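The Weir at Kurnard

The seepage weir at Kurnard is a steel plate with a V-shaped notch, set across a concrete channel at the downstream end of the lower gallery. Water that passes through or under the dam collects in the channel and leaves through the notch. The height of the water behind the plate is read from a staff gauge bolted to the wall, and the height is converted to a flow with a printed table.

Hacer Yalçınkaya took over the readings in December. The handover was a ring of keys, a headlamp and a green binder. Priit Kairys had kept the binder until his retirement, and the sheets were complete. He wrote his sevens with a crossbar and closed his fours at the top.

"Read it at eye level," he told her. "If you read it from standing you get it high."

"By how much?"

"Depends how tall you are."

She knelt on the wet concrete and read it at eye level. He looked at her number and wrote it in the column, and then he gave her the pencil.

The gallery was cold in all seasons. There were piezometer standpipes along the left wall, numbered in white paint, and each was measured with a weighted tape that buzzed when the tip touched water. Number 13 was the last before the weir. It had read 477 on every sheet she had looked at so far, in meters above datum, with a decimal that moved very little. On her first solo round it read 477 and the same decimal. She entered it.

In the office she went back through the binder in the evenings. The reservoir had risen and fallen each year with the snowmelt. The other standpipes followed it with a lag, some by a week, some by a month. Number 13 did not follow anything. She plotted it against lake level on graph paper and got a flat line with a slight tremor in it.

She took the sheet to Melahat Uçar, who ran the monitoring group from a room above the pump workshop.

"It's blocked," said Melahat.

"I think so."

"How long?"

"The whole binder."

Melahat turned the graph paper sideways, as if the line might be steeper that way. "And the decimal moves."

"Yes."

"A blocked pipe wouldn't move. The water would just sit there."

"It could evaporate a little. Or drip in from the gallery roof."

"It could," said Melahat. She signed a request for a flushing crew and put it in the tray.

The crew came from Orlandini with a compressor and a hose reel. The foreman, Cường Quách, lowered a rod into number 13 and it stopped well short of the depth on the installation drawing. He marked the rod with tape, pulled it up and laid it along the gallery floor. The end was dry. He wiped it with his thumb and showed her the thumb, which was gray with dust.

"No water in that," he said.

"The tape would have buzzed."

"Not on this."

He flushed it for most of the morning. What came up was grout, in flakes and then in lumps. By noon the rod went to the full depth, and an hour later there was water in the pipe. She measured it and it was lower than 477 by a small margin, well within the design limit. She measured it again and wrote both readings down, with the times.

The dam was in no danger and had been in none. She put this in the first line of the report. The second line took longer. She had Priit's sheets in front of her, every one filled in, with the small honest-looking tremor in the decimal. She wrote: "Earlier readings from standpipe 13 are not supported by the condition of the pipe." She changed "not supported by" to "inconsistent with" and then changed it back.

Before submitting it she drove to his house in Plostance. He was in the yard sharpening a hoe. She told him about the rod and the grout.

He worked the file along the edge a few more times. "They grouted the foundation the spring I started," he said. "Up to 600 bags. Some of it went where it shouldn't. I reported it."

"To whom?"

"The man before Melahat. He said leave the column blank and somebody will ask. Then somebody asked, and he said to fill it in."

"You could have reported it again."

"I could have." He tested the edge against his thumbnail. "I changed the decimal so that I'd know, if I ever saw it on a chart. A real one moves more than that."

"Was anything else filled in?"

"No. Number 6 I walked back for twice in a snowstorm."

She believed him. She went through the other columns anyway, over two weeks, against the lake level and the rainfall, and they held. Number 6 was as good as anything in the binder.

The report went in with three signatures. Tomoyo Fujimoto, from the regulator, read it at the long table in the Metik office and asked for the graph paper, which was attached as the last appendix. 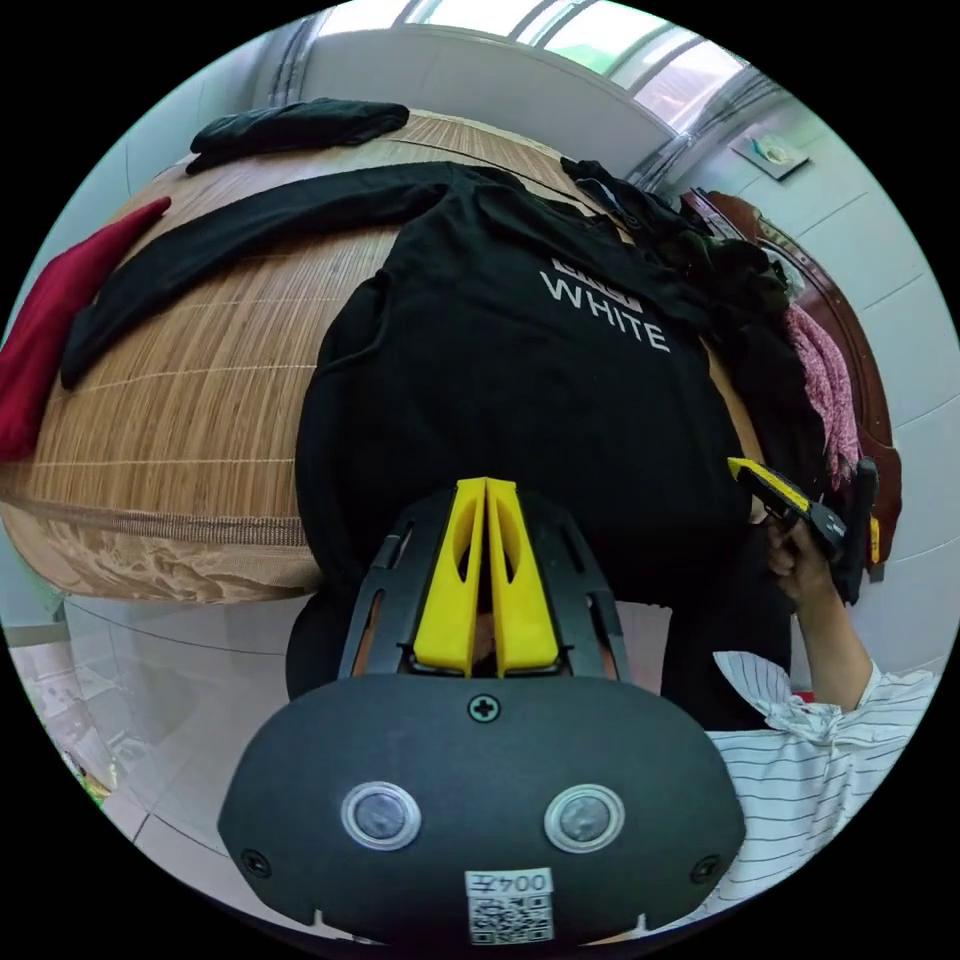

The revised procedure for standpipe 13 took up half a page. It called for a rod test every spring, a reading at each round, and a blank in the column whenever the tape did not buzz, with the reason written beside it. Tomoyo read it through with a pencil. She wore a white shirt with thin black stripes, and the ruffle near the wrist dragged over the paper each time she moved her hand down a line. At the word "blank" she stopped and asked who would be told. Hacer said the monitoring group and the regulator, on the same day. Tomoyo wrote that in, in the margin, and initialed it. The next round was at seven in the morning. The tape buzzed at all the pipes, and the weir was a little up on account of the rain.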